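Notebook, 11/13/21 - Flarel shoe foam, wear test

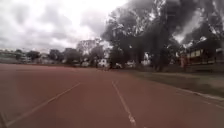
Track under cloud, looking down the lanes.

Gitley midsole past 1,000 compressions on the bench press, heel down 3 mm. Kirkimico batch stopped at the same count with a split along the glue line, which the supplier calls "settling." Sabbagh glue on the next three pairs, cured overnight this time - my fault last time.

Target is still 2,000 before December. Press squeaks again. Oil it, then find out who has the oil.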